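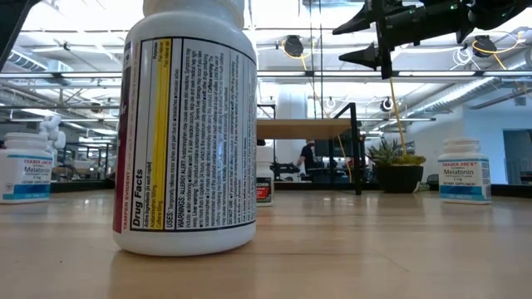

Lorix opens medicine label reading program to all Tasasitz households

Free large-print guides, help desk hours and a home cabinet checkup start in June

TASASITZ - Lorix, the pharmacy services company, today opened its label reading program to every household in Tasasitz. No sign-up fee. No purchase needed. Guides are at the front counter now, home checkups begin in June.

The program started small, with 127 households and a stack of photocopies. Feedback was simple: type too small, too many words, hard to know which part to read first. So the guide got shorter. One folded sheet, large print, same order as the box on the back of most over-the-counter products.

What it covers:

Active ingredients. Read these first, every time. Two products with different names on the front can hold the same drug. Acetaminophen is the big one. It's in headache pills, cold and flu mixes, nighttime syrups. Take two of those together and the doses add up fast, which can hurt the liver.

Purpose. What each ingredient is there to do. If you only have a headache you may not need the one for a stuffy nose.

Uses and warnings. Allergies, liver problems, other medicines, alcohol, pregnancy. Ask before you take it if any of it sounds like you.

Caffeine gets it's own paragraph in the new edition. Some pain relievers include it and people forget to count it along with coffee, tea and energy drinks. Poor sleep is a common complaint at the help desk, and the evening headache pill is one of the things staff now ask about.

"We kept hearing the same question, can I take this with that," the company said in a statement. "People are not careless. The print is tiny and they are sick and it's 2 a.m."

Lorix surveyed 1,068 customers before the rewrite. Top request was bigger type. Second was a place to write things down, so the back of the sheet is now a blank medicine list with room for name, strength, how often and who told you to take it. Fill it in pencil. Bring it to appointments.

Home cabinet checkups

A first round of 500 checkup kits will be handed out, one per household, until they are gone. Each kit has the guide, a plastic magnifier, date stickers and a bag for expired items. Work at a clear surface with good light. Kitchen table is fine.

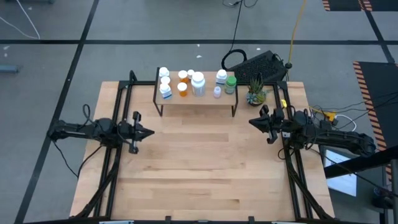
Take everything out of the cabinet, check dates, group by active ingredient and not by brand. Anything with a missing or unreadable label goes in the bag. Bring the bag back to the counter for disposal. Do not flush it unless the label says to.

The checkup has 3 steps and most people can finish in one evening. Sharps and inhalers are not accepted in the bag, ask at the counter.

Partners

Printing and folding by Hrnčiar. The online version, with a read-aloud option, was built by Pinotness and will go live the same month as the kits. Spanish edition is in proof, date to folow.

The guide is general information and does not replace advice from a doctor or pharmacist. If you think someone has taken too much of any medicine, call poison control or emergency services right away, even if they feel OK.

About Lorix

Lorix provides pharmacy counter, delivery and refill reminder services in Tasasitz and nearby towns.

Media contact: Lorix press desk, front counter, Tasasitz. Review copies of the guide on request, please say print or online.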